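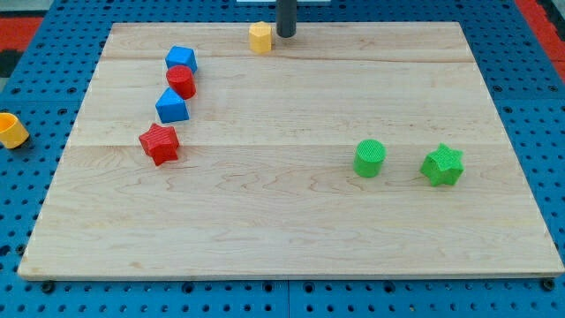

I have been on a block kick since August and I'm not even a little sorry about it. It started with one bag from the secondhand shop on Prurkier Street, no box, no label, 5 dollars for the lot, and I only bought it for the colors. Then I got them home, tipped them out on the maple-looking board and lost the whole evening! Blue cube, red cylinder, blue prism, red star, all wandering down the left side in a sort of lazy S, and the yellow octagon standing up by itself near the back. I hadn't planned the curve. I just kept nudging things until I liked it.

The star is my favorite and it's the worst block in the bag. You can't build on it in any sensible way, the points stick out past whatever you put underneath, and it has that fine crosshatch on top that I can't stop running my thumb over. I've tried it as a tower topper, as a foot for a bridge and as a plate for the cube. The bridge fell down. The plate was pretty good.

Triangular prisms are a close second. Lay one on a long face and you have a roof, or a hill, or a ramp if you're less fussy than me about steepness. I used to have a wooden set as a kid (a hand-me-down Tazi set, with half the arches missing) and the roofs were always the first thing to go under the couch.

I've been writing down little layouts as I go. I'm up to 18, and 11 of them are ones I'd make again. My rules, such as they are:

Start with the tall pieces at the back.
Leave more space than you think you need.
Two pieces touching, then a gap.
Yellow goes in last.

That last rule is purely taste. Yellow shouts, and if I put it down early I end up arranging everything else around it.

Next on the list is a bigger mixed lot from Bumach, 234 pieces if the listing is right, and I've been going back and forth on it all week. Storage is the problem. The Wusow tins I like are too shallow for cylinders standing up, and I do want them standing up — I know, I know. If you have a tin or a drawer that works for chunky shapes, please tell me in the comments. I'd love to see your layouts too, especially if you've found a job for the star.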